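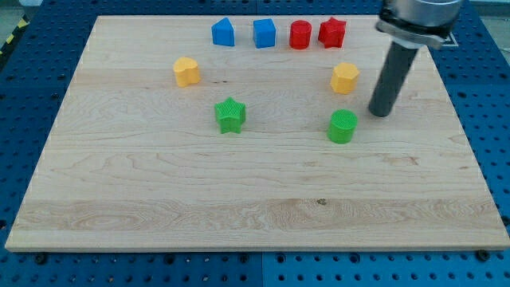 Ticket: Shape block set, maple board – count and sorting query

Reading time: 1 minute

Status: Closed
Opened: 2022-08-11
Product: Ristby shape blocks with maple board
Handled by: Firnidell Customer Support

Issue reported
The customer, a preschool, states that the set did not match its packing slip. The slip lists 7 blocks. The set as laid out on the board has 8, including two stars, one red and one green. The customer asks whether the second star belongs to another order.

Checks made
1. Slip compared with the current parts list. The slip is an older version, printed before the green star was added.
2. Colors reviewed. Blue, red, yellow and green are all correct for this set – 4 colors in total.
3. Board reviewed. The customer asked about a small dark knot near the lower middle. Knots and wavy grain are natural in maple and are not treated as a defect.

Resolution
No blocks are to be returned. A corrected slip has been sent by email. The Rukmont warehouse has been asked to remove the old slips from stock by the end of September.

Further note
The customer also asked for a storage tray. Trays are supplied separately by Gajdoš and must be ordered under their own item number.

2 comments | 0 shares

Contact Support | © Firnidell | Back to top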